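Caderno da oficina, março
Corredor dos retratos: mesas, cadeiras e o chão que denuncia tudo

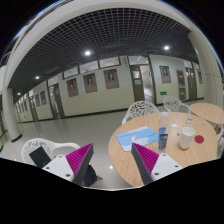

O que nos pediram

O pedido da Hesness chegou numa frase: «dar um jeito ao corredor». Dar um jeito é uma unidade de medida que na oficina ainda ninguém conseguiu converter em horas. Depois de dois telefonemas ficou assim: ver as mesas redondas e as cadeiras brancas, ver o que se faz com os quadros da parede curva, e dizer alguma coisa sensata sobre o chão. Orçamento para materiais: 400 euros. Não inclui a coisa sensata.

Cadeiras

São as brancas de costas vazadas, com desenho de folhas. Bonitas ao longe. De perto, cada furo é uma pequena prateleira para o pó, e quem desenhou aquilo nunca teve de o limpar com um cotonete. Eu tive. Comecei pelo cotonete, passei ao pincel de cerdas macias e acabei onde devia ter começado: pincel seco primeiro, pano húmido com sabão neutro depois, pano seco no fim. Com o pano húmido primeiro faz-se uma pasta nos cantos das folhas e perde-se a manhã. Perdi a manhã.

Nada de esfregão abrasivo. Experimentei num sítio discreto, por baixo do assento, e deixou de ser um sítio discreto.

Falta ver os pés. Uma delas baloiça, mas pode ser o chão. Troquei-a de lugar e deixou de baloiçar; voltei a pô-la onde estava e também não baloiçou. Registo isto sem comentários.

Mesas

Tampo redondo, claro, com veio de madeira. A ficha da Flurside diz apenas «tampo redondo, claro», coisa que eu já tinha conseguido apurar sozinho. Enquanto não souber que acabamento leva, não lixo nada. Pedi a ficha completa. Até lá, limpeza a pano e mais nada, por muito que me apeteça.

Manchas de chávena: saem com água morna e paciência. Uma não saiu. Proponho que fique debaixo do açucareiro, e que se compre um açucareiro.

Nota para quem for a seguir: levantar as mesas, não arrastar. Ver o capítulo do chão.

Quadros

Aqui é que a coisa se complica. A parede do corredor é curva e pintada de creme pálido, e pendurar uma moldura direita numa parede curva é uma negociação em que a parede não cede. A moldura toca em dois pontos ou toca no meio e faz de hélice. Nos retratos grandes, os de passe-partout castanho, a solução é calçar atrás com pastilhas de feltro, de espessuras diferentes de cada lado. Cortei umas quantas à mão. A Sorensen vende-as já cortadas, descobri depois.

Alinhamento: discutimos na oficina se se alinha pelo topo, pelo meio ou pelos olhos dos retratados. Ganhou a opção dos olhos, por cansaço. Na prática, numa parede que dá a volta, o nível de bolha diz uma coisa e a vista diz outra, e quem passa no corredor não traz nível. Vou marcar com fita de pintor, afastar-me até ao fundo, e só então furar. Fita de 2 dias no máximo, senão leva a tinta atrás.

Os quadros pequenos da ponta esquerda ficam para outra altura. As peças avermelhadas do lado da porta escura também, e nessas só mexo com alguém a segurar.

Luz e chão

O chão é de mosaico cinzento polido e reflete tudo: as luzes do teto, as cadeiras, as decisões de quem o escolheu. Os focos redondos caem em cima dele e qualquer risco se vê do outro lado do corredor. Daí a regra de não arrastar.

O teto é uma grelha escura de quadradinhos. Não nos pediram nada sobre o teto e tenciono continuar assim.

Para o chão, fiz ensaio com os discos da Drelham num mosaico sobrante da arrecadação. Grão 200 não, fica baço e depois é preciso subir a escada toda. Com o 3000 o brilho volta, devagar. Para riscos leves começar logo no 3000 e insistir. Os fundos deixo-os em paz, que ao fim de um tempo chamam-se patine.

Feltros novos em todos os pés das cadeiras, dos de pregar se o material deixar, que os autocolantes andam uma semana e depois vão viver para outro lado.

Contas

Feltros, pastilhas, sabão, discos, fita: já vai em quase 200 euros, metade do que havia, e ainda não se pendurou um único quadro. O açucareiro não está incluído.

Pendente

Ficha do tampo (Flurside, insistir).
Comprar as pastilhas já cortadas e não dizer nada a ninguém.
Pincel novo, o outro ficou com a forma de uma folha.
Perguntar à Hesness se o corredor fecha às 18h ou se às 18h fecham as pessoas.
Voltar a sentar-me na cadeira que baloiça.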